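Section 2. Before You Buy: Planning the Budget

Read this section before the purchase order goes out. Most of what follows was learned after ours did.

2.1 Work out what the arm has to reach

1. List every task you expect of the Jasum arm in its first year. Cross out the ones you added to impress somebody.
2. Measure the cabinets, counters and doors involved. Measure them with the doors open, which is how they will be when the arm hits them.
3. Send the measurements to your dealer with the quote request. Wanigasekara will return a reach chart at no charge, and it is the last free thing you will receive.

2.2 Set the budget

4. Enter the gripper as its own line. The standard two-finger gripper is $3,000 and does not come with the arm, whatever the brochure cover suggests.
5. Add $400 for a spare pair of fingers.
6. Add $300 for the mounting plate. You may already own a plate that looks identical. It isn't.
7. Allow 12 working days for delivery to Nalitville, and don't book the electrician until the crate is in the building.

CAUTION: Do not order fingers by weight rating alone. Check the opening width against the widest item on your list from step 1.

2.3 Try it in simulation first

8. Install the Gruvameo simulator and load the kitchen that comes closest to yours. The colors will not match. Let it go.
9. Run each task with the gripper you intend to buy, starting with anything kept in an upper cabinet.

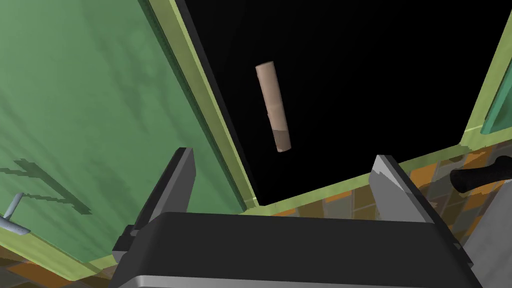

10. Note which tasks need a wider opening, a longer reach or a second arm. If the answer is a second arm, go back to step 4 and sit down first.
11. Save the results and attach them to the budget request — approvers who skip the numbers will still look at a moving robot.

NOTE: A task that works in simulation still needs a trial on real equipment. Ask for a demo day before signing. Guadalupe Ochoa in sales books them, and June fills up early.

Go to Section 3 for floor space and power.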